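We use cookies to remember your settings and count visits. Accept / Manage

Notebook, reading-software pilot
Monday, February, after the afternoon call

Spent the morning on the Hastex export again. The Monstead school sent its usage file and the headline figure is 800 log-ins since the start of term. Everybody on the call was pleased. I am less pleased. A log-in is a child typing a password. It says nothing about whether the child read anything, and the file has a minutes column that counts a page left open over lunch the same as a page being read.

Took out every session under 2 minutes to see what was left. A lot of it went. Haven't written the new total here on purpose, as the cutoff is one I made up and I don't want it quoted in a slide by Wednesday.

The Kwok reading test is the other problem. Scores went up between the first sitting and the second, yes. But the second sitting used the same passages. I asked whether there was a parallel form and got a link to a brochure. If the kids remember the story about the lighthouse, they will do better on the questions about the lighthouse. No comparison class at Monstead either - the principal wanted all the classes in, and I can see why, but it leaves us with a line going up and nothing to put next to it.

Ondale is a bit better. 11 classrooms, and the teachers there agreed to a late start for half the grade. Check who picked which half. If the keen teachers went first we are back where we were.

Things to do:
- ask Hastex what ends a session (idle time? closing the tab?)
- get the raw item scores from Kwok, not the bands
- Ondale start dates, by class
- fix the merge script, it drops kids with a hyphen in the last name

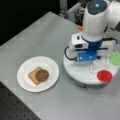
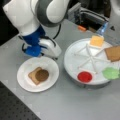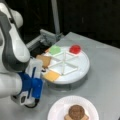 Merge script, later: fixed the hyphens, now it chokes on apostrophes. Will do it by student ID instead, which I should have done in the first place. Two kids at Ondale share an ID. Wrote to the office.

Also reread the teacher survey. The question is "How much has the program helped your students?" and the lowest choice is "a little." I'm not using it. Somebody will ask for it anyway, so the wording goes in the appendix in full and they can judge for themselves.

Still waiting on Hastex about the session rule. Their auto-reply came at 4:10.

3 comments | 2 shares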